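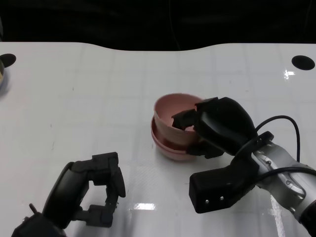
Vaso y cuenco en rosa pálido, encajados uno en el otro, sobre la mesa blanca.

Sobre nosotros

¡Hola! Si has llegado hasta esta página es que te has cansado de mirar vasos y quieres saber quién está detrás de Stullenico, así que ponte cómodo, que me enrollo.

Stullenico es una tienda pequeña de menaje de plástico para el día a día: vasos, cuencos, platos hondos, alguna jarra. Cosas para desayunar, para merendar, para llevarse al patio y que no pase nada si acaban en el suelo. Empecé con ella en la mesa de mi cocina, en un mes de agosto de muchísimo calor, con 40 cuencos apilados en el pasillo y una hoja de cálculo que daba bastante pena (todavía la conservo, y todavía tiene la suma mal).

Yo venía de trabajar en comedores escolares. Allí aprendes rápido qué vasos aguantan y cuáles no, qué borde gotea, qué cuenco resbala cuando un niño de cuatro años empuja la cuchara con toda su alma. Y aprendes, sobre todo, a odiar los armarios llenos. En el último comedor teníamos 214 vasos de seis modelos distintos y no había dos que encajaran bien, se quedaban torcidos, se pegaban, se caían al abrir la puerta. De esa manía mía con apilar salió casi todo lo que vendemos ahora.

El conjunto rosa

El vaso alto con su cuenco a juego es lo que más nos piden, y le tengo un cariño especial. El vaso es cilíndrico, con el borde un pelín abierto, y se guarda de pie dentro del cuenco, que es más ancho y más bajo. Así de simple. Por la mañana lo sacas todo de una vez con una mano, la leche en uno y los cereales en el otro, y por la noche vuelve a la balda ocupando lo que ocupa el cuenco. ¿Que por qué rosa pálido? Pues porque probamos un rosa chicle y era insoportable, y probamos un salmón muy fuerte que recordaba a un flotador. Este se deja mirar a las siete de la mañana, que ya es mucho decir.

La línea se llama Wodusholm. La gente nos pregunta si es un pueblo nórdico y no, es un nombre que me inventé en el autobús y que luego ya no hubo forma de quitarle.

Dónde estamos

Tenemos el taller y el almacén en el polígono Kerport, en la nave del fondo, al lado de la panadería industrial Tkachuk (sí, huele a pan desde las cinco, y sí, engordamos). Los jueves por la tarde abrimos la puerta para quien quiera venir a ver las piezas, cogerlas, encajarlas y desencajarlas las veces que haga falta. Hay café, y lo servimos en nuestros vasos, claro.

En esa misma nave guardamos también las piezas con alguna marquita o con el color un poco desviado. No las ponemos en la web, pero si vienes te las llevas a mitad de precio. La última vez que hicimos inventario había 492, o sea que queda donde elegir.

Comedores, escuelas y campamentos

Si tienes un comedor, una escuela infantil o una casa de colonias, escríbenos antes de hacer el pedido por la tienda. A partir de 50 conjuntos hacemos otro precio y te mandamos primero uno de muestra para que lo pruebes a lo bruto. En serio, a lo bruto: lavavajillas, caídas, niños. Luego nos cuentas qué tal, también si no te ha gustado, que del cuenco anterior nos dijeron que era demasiado hondo para cucharas cortas y tenían toda la razón.

Contestamos los correos nosotros mismos, normalmente después de comer. Si tardamos un par de días es que estamos con cajas hasta el techo, ¡insiste sin miedo!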